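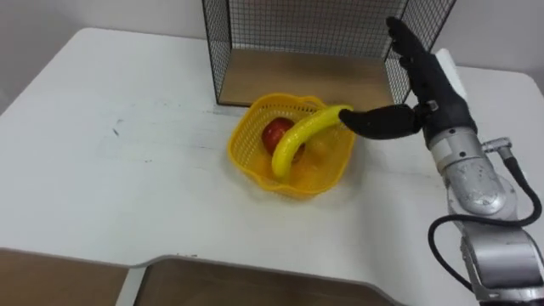

Stuvum desk and basket set: frequently asked questions

Last revised 2018-09-18 by Thomas Bortolotti, Zanetti product support, Staltbridge

What does the set consist of?
A white desk top with rounded corners and a curved cutout in one long edge, two legs on long foot bars, a black wire mesh shelf with a wooden base board, and a yellow plastic basket. Fruit is not supplied.

Which way round does the desk go?
The cutout faces the user. The straight edge goes to the wall. Fitted the other way round, the shelf will not sit square at the back and the reach to it becomes awkward.

Where should the shelf stand?
At the back of the top, near the middle, with the open side facing the cutout. The base board lies flat on the desk. It is not screwed down, so lift the shelf and board separately when cleaning.
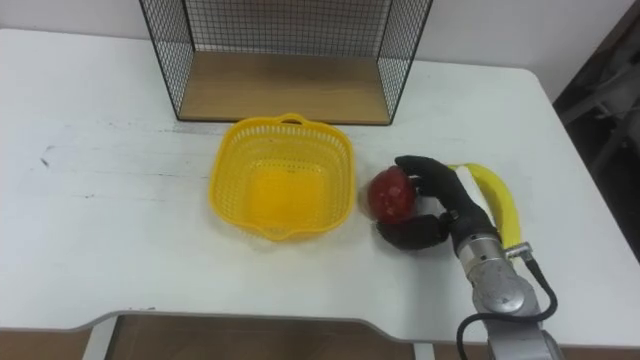 The basket belongs directly in front of the board. Leave a hand's width between the two so that the basket can be lifted without catching the mesh.

Can I keep fruit in the basket?
Yes. The slotted sides let air through, which suits apples, oranges and bananas. Put round fruit in first and lay bananas on top, as they bruise under weight. Take a banana out by the stem end. Wash the basket by hand in warm water - the dishwasher will distort the rim.

What is the load limit?
The shelf is rated for 28 kg, spread evenly over the base board. Do not hang anything from the mesh sides.

How do I remove grey streaks from the white top?
Use a damp cloth and a little washing-up liquid, then dry it. Stubborn smudges usually come off with a second pass. Scouring pads dull the finish and make later marks harder to shift. Fine scratches cannot be polished out.
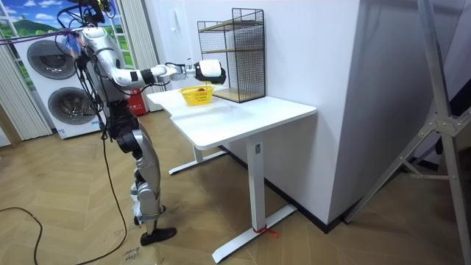

Is the Dosside top interchangeable with this one?
No. The Dosside top has a straight front edge and a different hole pattern. Tops sold before March also need the older brackets, which are still available from Staltbridge as a spare part.

How much room does the desk need?
Allow 2,000 mm of clear wall and keep the floor level under both foot bars. The bars run from front to back, at right angles to the wall.

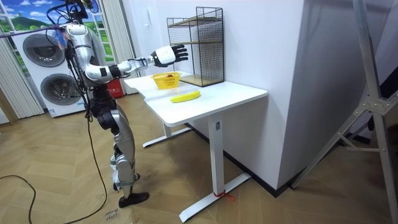
If the desk rocks, check the floor first, then the four bolts where each leg meets its foot. Tighten them with the desk in its final position. A felt pad under one end of the bar will correct a small difference in level.

Can I order the basket separately?
Yes, in yellow only. Quote part number 52 and allow for postage from Staltbridge. The base board is also sold on its own, untreated - oil it before use if damp fruit is likely to touch it.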